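Botorholm to Vote on When a Bedroom Is a Bedroom

Botorholm has 465 rental units, and as of this spring it has no firm idea how many bedrooms are in them. The town council hopes to fix that with a new rule, up for a vote in June, that would require any room advertised as a bedroom to measure at least 100 square feet.

The trouble started on Bassi Street, where a two-bedroom apartment was listed as a four-bedroom after the landlord took a fresh look at the pantry. Complaints followed. So did 14 other listings with a similar spirit of optimism, among them a "garden-level sleeping suite" that the fire marshal had been calling a crawl space for years.

Under the draft, a bedroom would also need a window that opens and a door that closes, with a bed in between as a matter of choice. Landlords who bend the rule could be fined up to $2000.
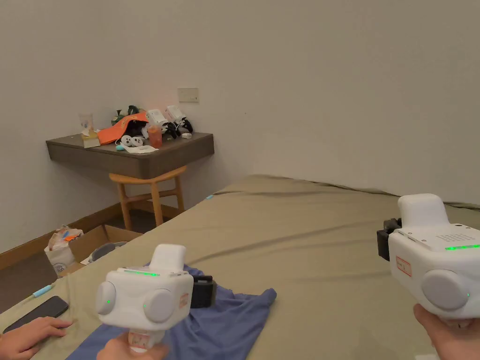 Renzo Fontana told Monday's hearing that he had slept in an 85-square-foot room on Riron Avenue for six years and would resent being informed, at this late date, that he had been living in a closet. He asked whether his rent for those years would be adjusted to match. The council thanked him for coming.

Older houses near the river would get a waiver, provided the owner applies before the vote. The form is available at the town clerk's office, which moved upstairs last month into a former bedroom.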